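九月这条披肩，我终于织完了

先说结论：织完了！收针那一下我正窝在沙发角落里，手机放着一集听过两遍的播客，最后一针拉过去，线头一剪，我居然坐在那里发了好一会儿呆。从起针到收针，中间拆了两回，换过一次针号，还差点因为线不够把整件事扔进柜子最底下（那里面已经躺着一只没有同伴的袜子，和半个茶壶套）。

事情是从Lucie Robichaud发起的那个共织活动开始的。她在博客上放了一张花样图解，说大家一起织，每完成一段就上来晒进度，不比快慢。我本来只打算看热闹的，手上还有一件开衫等着缝袖子呢。可是看到图解里那圈叶子花边，我就知道完了，袖子又得再等等。

线用的是Futik的细羊毛，一团400米，颜色是一种灰里透绿的调子，店里的名字叫“苔”，我觉得更像泡过头的薄荷茶。绕线的时候味道很明显，羊味儿，喜欢的人会很喜欢。我家那位不太喜欢，默默把晾在旁边的衬衫挪到了另一间屋。

起针很简单，中心起三针，两边各加，背面全上针，织个二十来行就有手感了。前面平针的部分特别适合脑子不想转的晚上，我几乎都是饭后织的，从八点织到眼睛发酸。麻烦从花边开始。
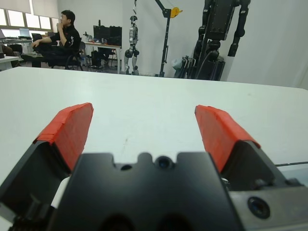 图解第三页右下角有一个符号，画得像并针，又带一个小尾巴。我当它是左上二并一，高高兴兴织了十四行，回头一看，叶子全都往一个方向倒，像被风刮过似的。那天晚上我发消息给Gwendolyn Kapoor，她织蕾丝比我早很多年，看完我的照片只回了两个字：“拆吧。”

好吧，拆。

拆蕾丝的人都懂，那些空加针一旦滑下来就像从来没存在过一样，想捡回来根本不知道从哪里下手。我学乖了，重新织的时候每隔一个花样就穿一根救命线。用的是缝纫线，白色的，和主线颜色差得远，穿在同一行的所有针目里，记号扣不要穿进去（我第一次就把记号扣一起串了进去，然后扣子就被锁死在那一行，得拿小剪刀救）。后来真的又错了一次，退到救命线只花了一集电视剧的工夫，我差点给那根缝纫线鞠躬。

顺便说一下那个带尾巴的符号，正确织法是中上三并一：两针一起像织下针那样滑过去，织一针下针，再把滑过去的两针一起套过来。这样中间那针会立在最上面，叶子才有叶脉。Lucie后来在原帖下面补了说明，要跟着织的朋友记得看更新过的版本，老的那份第三页就别打印了。

再来说针号。图解建议用4毫米，我手紧，小样织出来硬邦邦的，就换成了4.5。换完之后垂感好多了，用线也跟着上去了，这一点我当时完全没有放在心上。你们猜到后面会怎样了吧。

织到最后一段花边，针上一共346针，一行要织好久，泡的茶从烫喝到凉才走完一个来回。这时候我把剩下的线团放到厨房秤上称了一下，心凉了半截。每行用多少克是可以算的：织之前称一次，织完一行再称一次，差值就是一行的用量。我算来算去，差最后四行和收针。

去店里问，同缸号的早就没有了。网上Astama家倒是还有两团“苔”，可是缸号不同，店主很实在，给我拍了对比照，新的那缸偏黄，放在一起一眼就能看出来。我在群里哀嚎，Priya Zamora冒出来说她手里有一小团我那个缸号的，去年织帽子剩下的，问我要不要。要啊！当然要！她隔天就寄了，信封里还塞了一小包姜糖，姜糖当天晚上就没了。

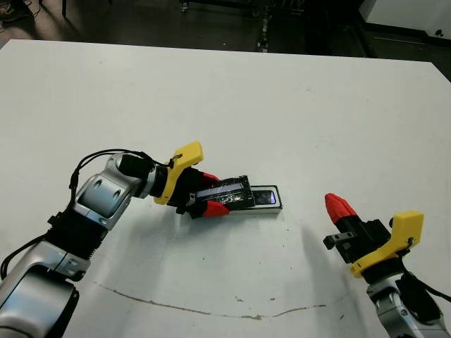 收针我用的是弹性收针，两针并一针，再滑回左针，再并。织披肩千万别用普通的套收，边缘会勒得死死的，定型的时候叶尖拉不出来。要是觉得自己手紧，右手换一根大一号的针，效果立竿见影。这一行收针我收了整整一个晚上，加上第二天早上上班前的二十分钟，收到后面手指都在打结。

然后就是定型，我最喜欢的部分！刚下针的蕾丝真的很丑，皱巴巴一团，像用过的抹布，第一次织的朋友看到可别哭。冷水里放一点羊毛洗，泡半个小时，不要搓，捞起来用大毛巾卷着踩一踩，把水吸掉。我把垫子拼在客房地板上，先把钢丝穿进上边那条直边，拉直固定，再从正中间的叶尖往两边一个一个插针。插完膝盖也废了，扶着床站起来的。

这里要抱怨一下Sundqvist的定位针。盒子漂亮，针头也好看，可是没过一夜就有几根生了锈点，还好都在最边上，我拿牙刷蘸了点皂液刷了刷，颜色淡下去了，不凑近看不出来。下回我还是用回那种丑丑的T形针，用了好多年也没出过事。

定型之后宽了好多，叶子一片片张开，透光看特别好看。我披着它在家里走来走去，去阳台浇花也披着，晒衣服也披着。我妈视频的时候看到了，第一句是“这么多洞，能暖和吗”，第二句是“给我也织一条”。

颜色她指定要枣红的，不要洞太多。我打算用Marent的混纺线给她织，可以机洗，她那个人肯定会直接扔洗衣机的。花边改成只留最外面一圈，里面全平针，大概会快很多吧（每次都这样想，每次都不是）。

有几个问题是上一篇底下有人问的，一起回一下。

问珠子的：没有加。我试过在小样上用钩针挂珠，好看是好看，可是围在脖子上凉凉的，我不习惯。想加的话，建议加在叶尖，收针前的最后一行挂上去就行。

问初学者能不能织的：会上下针、会并针和空加针就可以试，先拿粗一点的线织两个花样练练手。图解看不惯的，可以把每一行抄成文字，织完一行划掉一行，我到现在遇到复杂的花样还是这么干，本子上全是茶渍。

问那件开衫的：袖子还没缝。不要再问啦。

下一轮共织Lucie已经在投票了，候选有一双绞花手套，一顶贝雷帽，还有一个提花靠垫套。我投了手套，眼下靠垫套领先，我没有织过双色提花，背面渡线总是拉太紧，想到就有点怕。有经验的朋友来留言教教我，渡线隔几针绞一次比较好？我看有人说三针，也有人说五针。

好了，我要去给枣红色那团绕线了，绕线器的夹子又松了，得先去找把螺丝刀。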